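Home News Labs Events Contact

Grip fault halts football handovers at Zosthorpe

13/06/2020

The Samura team at Zosthorpe has paused its two-handed handover trials after a fault in the grip release, and the hunt for the cause has turned into one of the best bits of detective work we've had on these pages!

The task sounds easy. A person and a robot pass an American football between them across a table, over and over. The project had logged 759 handovers since January when the left hand started holding on too long. In 3 of the next 20 tries it kept squeezing after the release command had gone out, and on the last one a tester's fingertip got pinched against the ball. No injury, thankfully, but the rule at Zosthorpe is clear – any unplanned contact with a person stops the work that same day.

A football is a wonderful test object for this sort of thing. It's pointed, it's pebbly, and it rolls wherever it likes, so both hands have to agree on what they're doing. 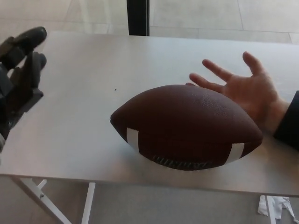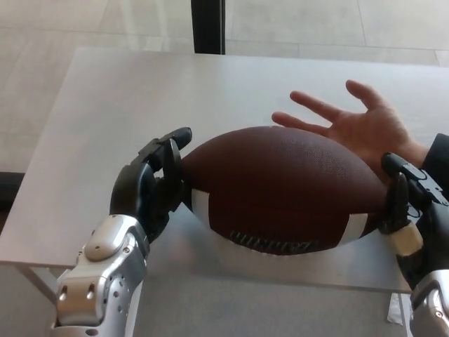
Handovers with a football put human fingers and robot fingers close to the same ball, and a late release matters a lot more there than it would with a box on a shelf.

Isabelle Desjardins said she was glad the stop came early, and that she would rather lose a month of trials than teach people to snatch their hands away. She also wants the grip force limit lowered for good, whatever the fault proves to be.

So far the logs point to the Figueiredo controller, which seems to drop a message when its buffer of 512 entries fills up. The hand never hears "let go" and carries on with its last order. A fix is being tried on the bench with no people in reach, and a separate stop button wired straight to the hand motors is going in too (about time, if you ask me). Trials start again once the new button has passed its checks.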